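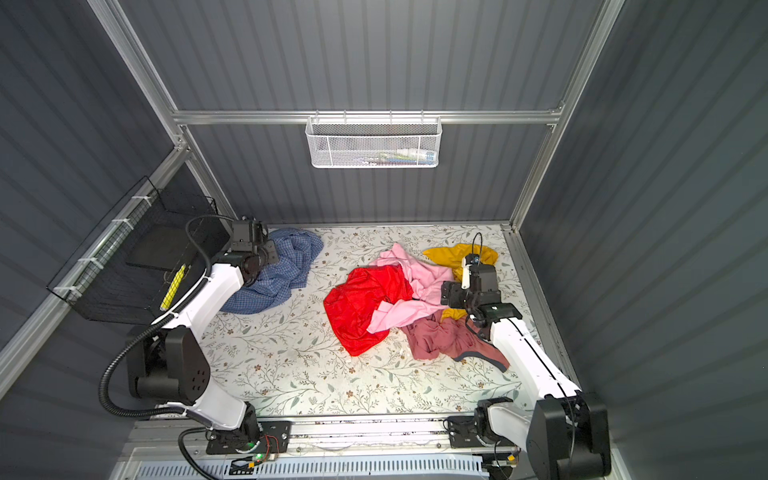
Two-arm cell, mixed garments on a printed mat. Left gripper at the blue checked shirt.

Setting up a laundry sorting trial on a two-arm cell

This page covers the sorting task only. Folding is a separate procedure and is less reliable on every cell we have tested at Flutcombe. The short answer to whether a machine can do the laundry yet: it can separate a small pile slowly, with a person nearby.

Before you start

Clear the mat and check that both arms reach all four corners. Secure any cable that can drop into the workspace. Load the Kendum task file and set the speed limit to 62 percent. Higher settings drag light fabric across the mat.

Loading the pile

1. Drop the garments one at a time from above the mat. Do not arrange them.
2. Let them overlap. A pile with gaps between items gives a success rate that will not hold up in a real laundry room.
3. Mix colors and surfaces. Shiny fabric and checked fabric fail in different ways, and both belong in the trial.

Running the pick

Start with one arm active. Enable the second once single picks are stable. Set the grip check delay to 1000 ms so the fabric stops swinging before the camera reads it. If the check reports more than one garment, the arm should lower the load, open, and retry from a new point. Allow 2 retries, then log a miss.

Common faults

Double pick: the fingers closed on a sleeve lying over another item. Reduce grip depth.
Empty pick: the fingers slid off a smooth surface. Approach at a fold.
Arm conflict: both arms chose the same garment. Turn on zone locking in Jerkia.

Scoring

Count a pick only when a single garment reaches its bin with nothing attached. Bautista's log sheet has a separate column for operator assists. Fill it in on every run, including the good ones.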